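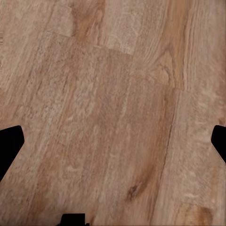

October
Orathai Srithong
Filed under: Shop Notes, Wood & Moisture

Third morning with the Gaseto meter and I still don't trust it. Writing this down before Kamol D. gets in and tells me it's fine.

The question is the same one as last week. The supplier at Luangrath says the oak has been "fully acclimated" for 21 days and is ready to go down. I would like to know what that means. They put it in a room. The room had air in it. Time passed. None of that is a moisture content, and the sheet that came with the load gives only one number for the whole lot, with no mention of where on the boards it was taken or with what.

So I pulled 16 offcuts, different bundles, numbered them in pencil on the end grain, and ran the Gaseto over all of them. Pinless mode, species set to white oak, held flat, with the offcut up on two sticks so I wasn't reading the bench. Then did it again with the old pin meter.

The two meters don't agree. I expected that. What bothers me is that the Gaseto doesn't agree with itself. Number seven gave me a spread of five points depending on which way I turned the meter. Same board, same face, a minute apart. I checked the battery. I checked the species setting. I wiped the pad. Still five points.

Apinya's theory is hand pressure. Could be. She leaned on it and got a higher number, I held it light and got a lower one, and then she held it light and got the higher one again. So maybe it's hand pressure and maybe it's Apinya.

The manual says to "apply firm, even contact." I'd like to see firm defined.

9:40. Kamol D. in. Says it's fine. His argument is that the absolute number doesn't matter if you only compare the flooring to the subfloor with the same meter, since the error is the same both ways. I've heard this for years and I don't buy it. The subfloor is plywood with glue lines in it. The flooring is oak. There's no reason the error should come out the same on both, and if the meter wanders five points on one piece of oak then the comparison is wandering too. He said I was overthinking it. He also put down the Brustari job in August, so we'll see in January who was overthinking.

Only thing I believe is the oven. Weighed all the offcuts together before they went in: 3,212 grams on the big scale. Should have weighed each one separately too and did, but I wrote those on a scrap of cardboard and it's under something. (Found it. Copied to the back page. Number twelve is smudged, leave it out.)

Reminder for whoever reads this, because we had it wrong on the wall chart: water lost divided by the DRY weight. Dividing by the starting weight gives you a smaller number that looks nicer. I have fixed the chart. Please stop fixing it back.

Oven is set just above boiling, door thermometer in, not trusting the dial. Weigh this afternoon, again before close, again tomorrow. Done when two weighings in a row match and no sooner. Jinlong asked if we could microwave them to save time. I've read the articles. You can get a decent answer if you go slow on low power and you can also get a scorched stick, and once it's charred you've lost wood along with the water and the number is junk. No.

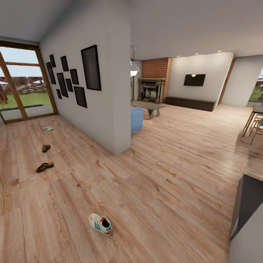 Plank floor, glass door to the garden on the left.

Long argument over lunch about big glass and wood floors. Kamol R. says sun through a door like that dries the boards nearest it and you get gaps there first, every winter, guaranteed. I've seen gaps by doors. I've also seen gaps in hallways with no window at all, and I've seen floors next to glass that were tight after ten years. If someone had logged surface temperature and humidity at the door and again at the back wall for a full year I'd read it with interest. What we have is Kamol R. remembering the bad ones. Same goes for me remembering the good ones, I suppose.

Which way the boards run gets blamed for it as well. Width matters more, I think, since oak moves across the grain and hardly at all along it. A wide board has more to move. That part isn't opinion, you can measure it with calipers, and we should, on offcuts, before the next wide-plank order. Flat sawn and quarter sawn separately.

The Timevden sealer. Rep left a can and a brochure. Brochure says it "locks in stable moisture." No film finish I know of locks anything in. It slows things down, and if you only coat the top it slows the top and leaves the underside alone. I'd want to see a coated piece and a bare piece weighed every day in the damp cupboard for a month. The brochure has a graph with no units on the left side. I asked the rep what the units were and he said he'd get back to me.

Going to run it ourselves. Cut from one board, end to end, so it's the same wood. One bare, one with Timevden on all faces, one with Timevden on the top only, one with plain shellac on all faces. My money is on the shellac, but I've written that down now so Apinya should do the weighing and not show me until the end.

2:15. First weighing out of the oven. Lighter, obviously. Not writing the total in here yet, because if I do somebody will turn it into a percentage and call Luangrath.

Called Luangrath myself to ask which meter they use. The man on the phone was pleasant. Didn't know. Thought it was yellow.

Jinlong found the calibration block for the Gaseto, it was in the case the whole time under the foam. Ran it. Reads within what's printed on the block, three times out of three. So the meter is okay on a plastic block. That rules out dead electronics and not much else. Next thing to try is number seven after the oven, then let it sit on the shelf and see whether the direction thing comes back. There may be a knot or some odd grain inside it that I can't see from the face. If it does it dry as well, I'll rip it down the middle and look.

Before close: still losing weight. Oven stays on overnight, I've taped the knob.

To do
- reweigh first thing, before coffee, before anyone opens the big door
- new pins for the old meter, one is bent
- ask Kamol D. for his August readings from Brustari, on paper
- hygrometer in the rack room says the same thing every day, I think it's stuck
- don't let the oak go out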